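Can a Machine Do the Washing Up Yet? A Report on Household and Shop-Floor Chores
Final project report, Applied Technology module, Stiltholm College
Submitted 10th December 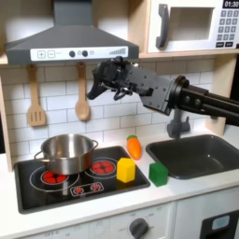 Household chores are harder for machines than most people expect, and this project set out to find which of them a general-purpose arm and hand could do at present, and how well. We kept to tasks that an ordinary person does without thinking: putting a pot on the hob, clearing a worktop, hanging up a spoon, folding a cloth, filling a shelf. Most of our kitchen work was done at a toy play kitchen. It has the parts that matter for this kind of test, including a hob, a sink with a tap, a microwave and pegs for the utensils, and the things lying about on it ask for different grips. A steel pot with looped handles can be picked up by a loop or by the rim, a carrot lies flat and has to be taken from the side or from above, and a yellow six-sided block standing on its end will fall over if a finger brushes it on the way to something else. We treated these as separate problems and report them separately.

1. Background

Machines already do a good deal of housework. Washing machines, dishwashers and robot vacuum cleaners all do one job in a way that suits the machine. A dishwasher does not wash up as a person does. It sprays hot water round a closed box, and a person still has to load it, empty it and put the plates away. The chores that are left over are mostly the ones that involve picking up and moving things of different shapes, in a room that was laid out for people.

The same is true in shops. Tills, stock systems and conveyor belts have taken over a lot of work, but somebody still fills the shelves, pulls the older stock to the front and picks up what customers have knocked down. We wanted to know whether the same arm could make a fair attempt at both kinds of work without being rebuilt in between.

Our question was therefore a narrow one. Given a fixed arm with a fingered hand, working at a bench, which everyday tasks can be done without help, which can be done with a person guiding the arm, and which cannot be done at all?

2. Method

The work was carried out in two blocks. The first, in June, was a short trial to find out which tasks were worth keeping. The second ran through the autumn term and produced the results given here.

We ran the arm in two ways. In guided runs a person moved the arm from a control station and could see the bench directly. In unguided runs the arm used a program trained on recordings of the guided runs, and the person only pressed start and stop. The program was a student build which we called Sirnska. It was trained separately for each task.

Each task was tried 70 times unguided. Guided runs were not limited to a set number, as their main purpose was to provide recordings. The objects were moved between tries within an area marked out on a plan of the bench, so that the arm could not simply repeat a path. The lighting was left as it was in the room, with the blinds wherever the last class had put them.

A try was marked as a pass if the object ended up where it should and nothing else had been knocked over. If the object arrived but something else fell, we marked it as a part pass. Anything else was a fail. We had a long disagreement over whether a pot left slightly off the burner should count. In the end we allowed it if the base covered the centre of the ring, which is probably kinder than a cook would be.

For the shop-floor tasks we used a short length of shelving and stock lent to us by Mapplebeck, a general store near the college. The stock was tins, boxed tea, bags of rice and a few awkward items such as sponges sold in soft wrapping.

3. Kitchen tasks

3.1 Moving the pot

Moving the pot from the sink to the hob was the best result in the project. The unguided arm passed on 83 per cent of tries. The looped handles helped, as a finger could hook through a loop even when the hand arrived a little to one side. Most fails came from the arm lowering the pot too early, so that it touched down before reaching the ring and was then pushed along. The shine of the steel gave the camera trouble in the late afternoon, and we noted more fails at that time of day, although we did not set out to test this and cannot put a proper figure on it.

The pot was always empty. We did try it with dry rice inside during the June trial and the arm spilled most of it. We would not trust it with hot water.

3.2 Clearing the worktop

Clearing was made up of picking up the small pieces one at a time and placing them in a tray. Blocks went well. The carrot was less reliable, as its shape gives the fingers a thick end and a thin end, and the hand tended to squeeze until the piece turned and slipped out. Guided runs were much better here. The person at the controls soon learned to take it by the middle, and the program copied this only when the carrot lay at an angle close to one it had seen before.

The order of picking mattered a great deal. When two pieces stood close together the hand often knocked one while reaching for the other. A person moves the near one first without being told. The program had no rule for this, and adding one by hand improved the part passes but made each run slower.

3.3 Hanging up the utensils

The arm could lift a wooden spoon off its peg without much trouble. It could hardly ever put it back. The hole in the handle is small, the peg is short, and the spoon swings a little in the grip as the hand comes up to the wall. In guided runs it took a patient person several attempts. In unguided runs we stopped the task early and recorded it as not possible with our equipment.

3.4 Opening and closing

We tried the microwave door and the tap. The door could be opened by hooking a finger behind the handle and pulling, and the arm did this fairly often. Closing it was easier still, as it only had to be pushed. The tap was not a fair test because the space behind the sink is tight and the wrist met the wall before the fingers were in place. A smaller hand might have done it.

3.5 Folding a cloth

A tea towel was laid flat on a clear bench and the arm was asked to fold it in half. With one arm this is close to hopeless. The first corner came up, but the rest of the cloth dragged and creased. We understand that systems with two arms do better, and we would not draw any general conclusion from our result.

4. Shop-floor tasks

Filling a shelf with tins was slow but steady. The tins are all the same size, they stand up by themselves and they do not mind being gripped firmly. Boxed tea was nearly as good, except that the boxes dented. Staff at Mapplebeck told us they would not put a dented box at the front, so some of our passes would have been marked down in a real shop.

Bags of rice were poor. The weight moves inside the bag after it is picked up and the grip that was right at the start is wrong a moment later. The sponges were so light that they stuck to the fingertips and were carried away again when the hand drew back.

Pulling stock forward was the task we had expected to be simple, and it was one of the worst. The hand had to reach over the front row and between shelves, and there was not enough height for the wrist.

5. Speed

A person can clear the worktop in less time than the arm took to move one block. The arm needed up to 3 minutes for a full clearing run, and a run that went wrong could only be ended by stopping it. We did not try to make it faster. At higher speeds the hand shook when it stopped, and the pieces that were standing on end fell over.

Speed may matter less in a home than in a shop. If a machine cleared the kitchen overnight, few people would mind how long it took. It would have to be quiet, though, and ours was not.

6. Supervision and safety

At no point was the arm left running alone. One of us stood at the stop switch during every unguided run, and the switch was used more often than we had planned for. Usually this was because the hand was pressing down on the worktop after missing an object. The arm could feel that it was pushing against something but the program had not been given a way to respond.

This affects the main question more than any of the pass rates do. A chore that a machine can do only while a person watches has not been taken off that person's hands.

7. Limits of the project

The kitchen was a toy one and smaller than a real worktop, so reaches were short and objects were light. There was no water, grease or heat. All the work was done in one room, and a program trained there was tested there. When we moved the shelving to the Brirnen building for the open evening, tasks that had been passing began to fail, and we had no time to record new runs. We think the change of lighting was to blame but did not check.

We also marked our own results. Two of us marked each try separately to reduce the risk of being generous, and where the marks differed we took the lower one.

8. Findings

Stiff objects that stand up by themselves, placed on a clear surface with room above them, can be moved without help most of the time. Soft, heavy or swinging objects cannot, at least with the equipment we had. Tasks that need something put back on a peg or into a narrow gap are a good deal harder than taking it out again. Guided runs beat unguided runs on every task we compared, which suggests that the hand itself is capable of more than the program gets out of it.

A machine like ours could help with parts of clearing up and with plain shelf filling, under supervision. It could not be given a whole kitchen to tidy.

9. Further work

The next group to use the bench should begin with the carrot and the rice bags, as these failed for reasons that more recordings might put right. The peg task probably needs a camera near the wrist. We would also like to see the pot task repeated with a small amount of cold water, over a tray.

The recordings and the marking sheets are kept with the module papers, and the shelving has gone back to the shop.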